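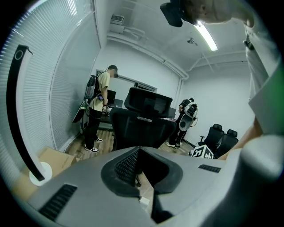

palewalnut replies: I don't buy that closed blinds fix glare. They still let light in through the slats, and now you're paying to run the ceiling lights at noon.

December, posted by deskmover33 in Small Offices

Fine, but you don't sit in there. We moved to the Notunside building last month and the blinds run the whole length of one wall. With them open I can't read a monitor on the back wall. The landlord wants us to buy Rikent film for the glass, $658 installed, and swears it cuts glare "almost completely." Almost completely compared to what?

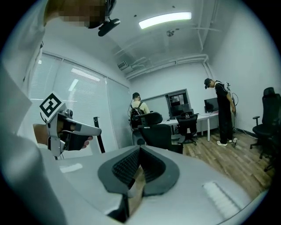
I asked for a sample piece to tape up for a week and got a brochure. So they stay shut until I see a number I believe.

palewalnut
Turn the desk. Costs zero. White walls and a white ceiling throw light all over the place, and film won't change that.

oldcarpet
Disagree with both of you. We had film put on at my last job and it did help in the afternoon, though the room looked gloomy all winter. My question is the floor. Is it real wood? Rolling chairs will chew it up.

deskmover33
Wood, yes, long boards. The Chmielewska catalog says you need a Skernetti mat under each chair, over 100 bucks apiece. Funny how the people selling mats always find scratches.
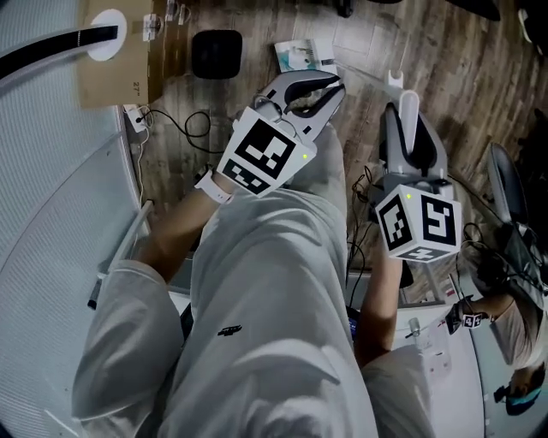 I'd put down felt pads and look again in spring. The cardboard bothers me more. There's still a flat box with 27" on it propped up in there, and everyone insists we might need it for a return. We won't.

oldcarpet
Keep the box. I tossed one and ate a $300 monitor.

palewalnut
Check the return window first. I bet it's closed. And felt pads do nothing on chairs with wheels.

deskmover33
OK, that one I'll give you. Still not buying the film.

Contact the moderators | Copyright Small Offices board | Back to top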